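Surano Card Terminals: Frequently Asked Questions

Updated 25th April

Our customers are mostly small shops, cafés and market stalls. These are the questions which they send us most often.

What does the terminal cost?
You can buy the Surano counter terminal for $558, or rent it by the month. Rental has a minimum term of 10 months. After this you may return it at any time.

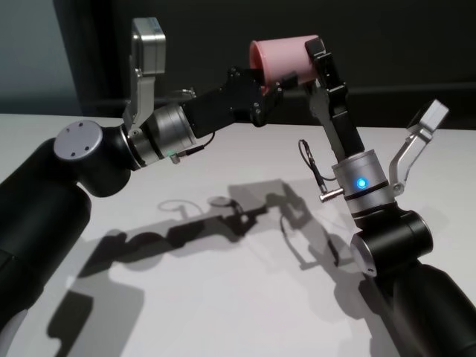 How long does it take until the money arrives in my account?
Payments taken before the evening cut-off are normally paid out on the next business day. Payments taken after it are counted with the following day. Public holidays add one day.

Can I add a surcharge for card payments?
Yes, but it must not be higher than your real cost of accepting the card, and the customer has to see it before paying. You set the percentage in the Vastoder portal, under Fees.

What if my internet connection fails?
The terminal changes to the mobile network by itself. If this is also not available, it can store payments up to a total of $1065 and send them later.

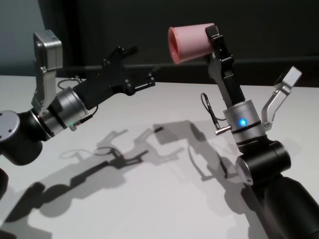 Please remember that a stored payment can still be declined when it is sent, and in this case the loss is yours. For bigger amounts we recommend to wait for the connection.

Do you charge for chargebacks?
There is no fee for the first one in each calendar year. The fee for later ones will be reviewed in September.

Who can I contact?
Write to Orest Tkachenko at our Dinley office, and please include your merchant number.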